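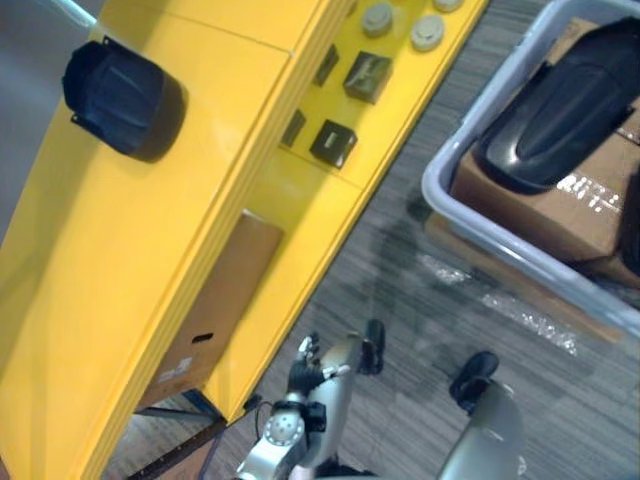 Why Are Workbenches So Yellow?

Home | Things | Rooms | Ask Skidora
2 min read
Filed under: Stuff Grown-Ups Sit At

Yellow is hard to ignore, as any banana will tell you. Paint a workbench yellow and dark things show up well on it, like a navy cup shape or a black square block. Round gray buttons stand out too — handy if you need to find one fast.

Underneath, metal legs do the boring job of holding everything up. And the cardboard box? It has a hole in its side for your fingers. Boxes are polite like that.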